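Drokton Bench Kit, first month. Posting notes as I go through them. I bought the kit at list price and have no arrangement with the company. 1/

What's on offer: a tabletop manipulation package for people who already own an arm. You get a tool adapter, a set of solid-colour blocks, a calibration routine, a task library and a year of the hosted scoring service. The arm is your problem. 2/

Price is 2,000 Canadian before shipping. Renewal on the scoring service is 133 a month after the first year. The second number deserves more attention than the first, and it's on the last page of the quote. 3/

Assembly. The adapter bolts up with four screws and a locating pin. The pin was tight. I warmed the adapter with a heat gun and it seated properly. The manual says hand pressure only and I would not try it with hand pressure only. 4/

Tool centre point calibration is well done. You touch off on the same point from several orientations, the routine solves for the offset and gives you a residual. Mine came in under half a millimetre on the third try. The first two were bad and the software said so plainly. 5/

The task library is the main reason to buy. Push to region, push to block, separate by colour, group by shape, line up along an edge. Each task is a text file with start conditions and a scoring rule. You can read them, edit them and write your own. 6/

Pushing is the focus throughout. No grasping tasks at all in the current release. If you want pick and place, look at the Skodden package, which I had on loan last winter and which has the opposite gap. 7/

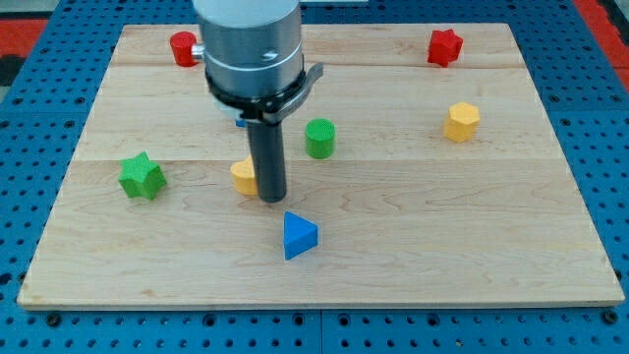

Tool down among the blocks: two red, two yellow, two green, one blue.

The blocks are good. Colours are far enough apart that a cheap camera separates them under ordinary ceiling lights. I had expected trouble between the yellow and a pale board and didn't get any. 8/

Shape matters more than I'd allowed for. A cylinder will roll off the line of a push if you're slightly off centre. A star catches on its points and turns. The triangular prism is predictable if you push square on a face and poor if you meet a corner. 9/

Board choice is left to you. The manual gives a flatness figure and a friction range and stops there. Joins between planks are worth checking with a fingernail — a step you can barely feel will stop a light block at low speed. Sand it or buy a one-piece top. 10/

Speed. Default push speed is conservative and I left it there for the first week. Raising it by a third gave shorter episodes and more overshoot. I've gone back to the default for anything with a scoring rule attached. 11/

Reliability. I've logged 1,609 episodes to date. Most of the stoppages were mine: a block off the board, a cable snagged, a task file with a typo in it. The controller software crashed twice, both times while exporting, and both times the log survived. 12/

Reset is manual. Between episodes somebody puts the blocks back. There's a scripted reset in the library that sweeps them toward the middle, but it leaves a pile you then have to sort out by hand. For a block of 100 episodes, budget most of an afternoon. 13/

Scoring service. You upload the run, it returns a pass or fail per episode with a reason code. I compared a batch against my own judgement and we disagreed mainly on "touching". Their threshold is stricter than mine. It's adjustable, three menus down. 14/

It needs a network connection. There is an offline scorer, but it only handles region tasks and the documentation doesn't mention that until the troubleshooting appendix. If your lab network is locked down, ask before you order. 15/

Support. I wrote in about the export crash and got a reply the next morning with a patched build and a clear description of the fault. The reply on offline scoring took nine days and amounted to "on the roadmap". 16/

Compatibility: they list five arms. Mine isn't one of them. It works through the generic driver, minus the contact detection, so I set a floor height by hand and check it whenever the board has been moved. Takes a minute. Skip it once and you'll mark the wood. 17/

Spares. Tool tips are sold singly, blocks only by the full set. I asked whether I could buy one green star and the answer was no. A 3D printed one from the Onyeka parts library is close in size but lighter, and it slides farther for the same push. 18/

Who it suits: a teaching lab or a small group that wants repeatable pushing tasks without writing the harness. If you already have your own harness, the blocks and the calibration routine are the useful parts, and they won't sell those separately. 19/

I'm keeping it through the included year. Whether I renew depends on the offline scorer. Next up is the Drendton camera mount on the same bench, once the bracket arrives. It's been in customs since September. 20/20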